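Reading workshop notebook, November

Entry on survival stories for the middle grades, third draft of the list

I start this entry in the morning before the group comes, so it is still in pieces. Colleagues who read it later, please write your notes in the margin and do not correct my text, otherwise I cannot see what I thought first.

Where we are. The list for the spring reading has now 16 titles. Last month we agreed that it must go down to six, and that at least two of them should be stories where a child is alone for most of the book. I was against this rule at the beginning. I believed that a child who reads slowly will be bored when there is no conversation on the page. After the trial with the Pangilinan group I am not so sure any more. They read the first chapters of our castaway story without a break and asked for the next part. The dialogue in that story begins only on page 15, and they did not complain about it.

What I tried today

1. Reading aloud, without the cover. I took the first page of each title and read it in the same voice, as flat as I could. The children had a card and they wrote on it one word: stay or go. I did not tell them the title or the age on the back. The island stories got many "stay." The mountain story got mostly "go," and I think the problem is the first paragraph, where there are too many names of relatives before we know who is cold and why. If we keep this title, we should begin the reading at the second chapter and tell the first one in our own words.

2. The question of being true. When I said that one story was taken from real life, the children changed their attitude at once. They sat differently and they began to ask what happened to the people after the last page. This is good, but it has also a risk. One group wanted to know only if the dog was real, and we lost the rest of the hour with the dog. For the next session I will say nothing about the source until the end of the book, and then give a full half hour to it.

3. Vocabulary. I prepared a sheet with the words for tools, plants and weather. It was too long. The readers at Kelent, who have a smaller group, used a different way: each child keeps a private list and writes only the words that stopped the reading. I looked at these lists and they are very different one from another. "Abalone" was on many, "kelp" also, but some children stopped at "ought" and "scarcely," and I would never have put these on my sheet. I want to change to the Kelent way from the next book.
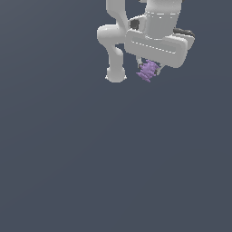
4. Writing after the reading. The task was to write one day of the main person, a day that is not in the book. I gave a full page and no more. The best pages were about small work: repairing a fence, drying fish, waiting for the wind to stop. The weaker ones had a shark, a storm and a rescue all before lunch. I do not want to forbid the shark. Maybe I can ask for a day when the person does the same thing as yesterday, and see what comes.

Notes on the single titles

The castaway story: keep. Strong beginning, clear chapters, and the girl makes her own plans. The middle is slow, between the second winter and the arrival of the ship. I would read this part in two sittings and not in one.

The forest story: keep, with a doubt. The boy talks to himself a lot, and the author uses it to explain everything he feels. Readers of ten years do not mind. The older ones found it childish and said so.

The story of the two sisters on the ice: I like it more than the children do. I must be careful here. I read it when I was learning English, and my good memory of it is maybe a memory of myself.

The mountain story: see point 1. Decision later.

The raft story from the Flernent box: the print is too small and the paper is yellow. The text is fine. If there is a newer edition we should take it, otherwise out.

Open matters

The Skikico reading cards came without the answer sheet for the second part. I wrote to them and wait for the reply. Until then use only the first part.

I still do not know how to speak about loneliness with the younger ones. In the castaway story it is almost never said with this word; the girl makes a friend of an animal and we understand. When I asked "Is she lonely?" they all said yes very quickly, in the voice for a teacher. When I asked "Who does she talk to?" I got real answers. Keep the second question.

Next time: bring the map, more pencils, and the short version of chapter nine. Begin with the private word lists, then the reading, and leave the writing for home.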